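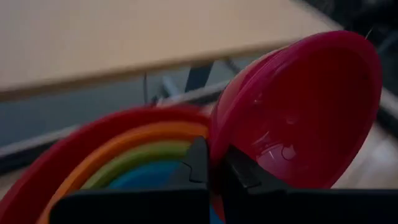 Red bowl, rainbow pieces, wooden table.

I have been trying to learn the names of colors again, at 40, in a language my grandmother spoke and I never bothered with. The class meets in the back of the library in Kneath at seven in the evening, when my brain has mostly gone home for the day.

Colors were week two. Week one was greetings, which I can now do well enough to start a conversation I have no way of finishing.

The trouble with Welsh colors is that one of them won't stay put. Glas is blue. Fine. But glas is also what the older words use for grass, and it can wander off toward gray if the weather's right. I asked our teacher, Eluned Wogan, how you know which one a person means. She said you look at the thing they're pointing at. I wrote that down like it was grammar.

Red is coch, and coch behaves itself until it meets hair or brown paper, and then it's off too. Pink is pinc. I was so grateful for pinc that I used it in every sentence for the rest of the hour. My coat is pink. The bus is pink. Good evening, I am pink.

My phone app has other plans for me. It wants me to say that the dragon is buying parsnips, and it wants it every morning, and it has worked out that at my current pace I will finish the course in 2038. There's a little flame that goes out if I skip a day. I've let it go out 12 times and it still sends me a sad owl-ish noise at breakfast.

My grandmother, for the record, taught me exactly one phrase, which I carried around for decades believing it meant "sleep well." I tried it on Eluned in October. It means "shut the door, there's a draft."

Next week is numbers. I hear there are two systems.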